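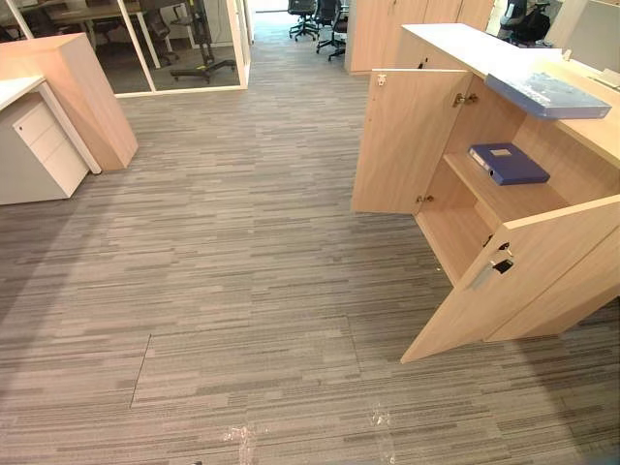 Students teach robot to close the cupboard door

Posted 6 March 2020

A student robotics club at Gelholm College has reached the final of the Wonavmont Challenge, a competition for machines that carry out small jobs in offices. The team will travel to the final in April with a two-armed robot they have named Clarik.

The club meets after lessons and is open to students from any course. Most of this year's members study engineering or computing, but there are also two from the furniture-making course and one who is taking languages. They have been working on Clarik since the start of the autumn term.

The challenge sets each team a list of tasks and gives them a fixed time in which to finish as many as they can. None of the jobs would trouble a person. The robot has to find a cupboard that has been left open, close both doors, put a ring binder back on a shelf and pick up litter from a carpet. It must do all this without touching the chairs or desks, and without any help from the team once the clock has started.

Mitsuko Hirano, who teaches computing at the college and runs the club, said the students had been surprised by which parts were hard.

"They thought the binder would be the problem, and they had that working before Christmas," she said. "The doors took far longer. If one door is open wide, the robot has to decide whether to go round it or push it from where it is. There may be keys hanging in the lock as well, and it mustn't catch its arm on those."

Clear plastic wrap has also caused difficulties. The robot looks for objects with a camera mounted on its head, and a thin, see-through scrap on a striped carpet can be missed. Crumpled pieces are easier because they catch the light. Flat ones are often passed over, and the students have spent several weeks collecting pictures of wrapping on different floors to improve the results.

The team practises in a working office rather than in the college workshop. Takeda, a local firm that supplies office furniture, allows the club to use part of its open-plan floor in the evenings. The students said this had made a difference, as the workshop has a smooth floor and plain walls. The office has carpet tiles, glass-walled meeting rooms and chairs that are never in the same place twice.

Glass was a worry at first. In early tests the robot treated the meeting room wall as an open space and planned a route straight through it. It was stopped by hand each time. The students have since added a rule that makes it slow down near any upright edge, and it has not tried to pass through the wall again.

In the regional round, held last month, each robot could score up to 200 points. Clarik closed both cupboard doors and returned the binder, but ran out of time with one piece of litter still on the floor. That was enough for a place in the final, where 24 teams will take part. The list of tasks will be longer, and the judges will move the furniture between runs.

The club has paid for most of its parts through a cake sale and a grant of £200 from the college. The arms were lent by the competition organisers and have to be returned in the summer. The wheeled base was built by the students and is now in its third version, after the first two proved too wide to get between a desk and an open door.

Before April the team hopes to complete 100 full practice runs and to keep a written record of each one. Members take turns to fill in the log, noting how the cupboard was set up, where the litter was placed and what went wrong. Ms Hirano said the log had become the most useful thing the club owned. When two students disagree about whether a change has helped, they are told to go and look it up.

Work over the next few weeks will be on speed. At present Clarik stops for several seconds before it takes hold of a handle, while it checks the position of its gripper. The students believe they can cut this pause by half without making the robot less careful. They also want it to close the lower door first, as the runs where it began with the upper one have tended to take longer.

Students who would like to join the club can come along to any meeting in the computing block. No experience is needed. Places on the coach to the final are open to members' families, and names should be given to Ms Hirano before the end of term.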